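Re: [ranside-keelboats] Handicaps for the winter series
March 10, 2019

On the list it was written in February:

> I think we should go back to one start for everybody. Last winter
> we had two starts and the second group waited a long time in the cold
> for a few boats. With one start and a yardstick we are
> all home before dark. Does anyone have the old numbers for the Seltus
> and the Aigner? I can only find the Bolel.

Hello all,

I am sorry for my slow answer, I wanted first to look in the old result sheets. I have them from the time when I kept the results for the club, and they are complete except for one season.

The numbers we used at that time were 119 for the Seltus and 74 for the Aigner. Please note that these are our own club numbers, in minutes of allowance over the whole series, and not a national yardstick. They were made by comparing finishing times over 23 races, so I would trust them for the harbour course but not for the long course to the island. In light wind the Aigner is much better than her number. Everybody who has sailed against one knows this.

About the single start I have some doubts. The line between the club mark and the yellow buoy is short, and at the last single start I remember, three boats arrived at the pin end together and one of them had no place to go. There was no damage, but there was a lot of shouting on the radio. If we want one start, we must move the buoy to the east and make the line longer. I can ask the harbour office for this, I have written to them before and they were friendly. 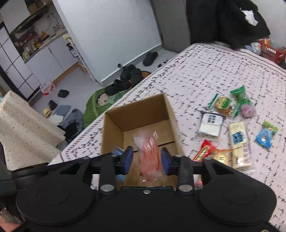 Sail 3514
Results keeper, Ranside winter series (former)

One more point, about the cold. I agree with the message that waiting is unpleasant. But the wait was long because we used ten minutes between the starts. Five minutes is enough if the flags are ready and the second group stays behind the line – we did it this way before and it worked well. So my proposal is:

Two starts with five minutes between, for the first four races.
Then one start with the longer line, if the harbour office agrees.
After that we compare and decide for the rest of the series.

If somebody has the sheet for the missing season, please send me a copy or a photo, also if it is hard to read. I will type everything in one file and put it on the list.

Good wind to all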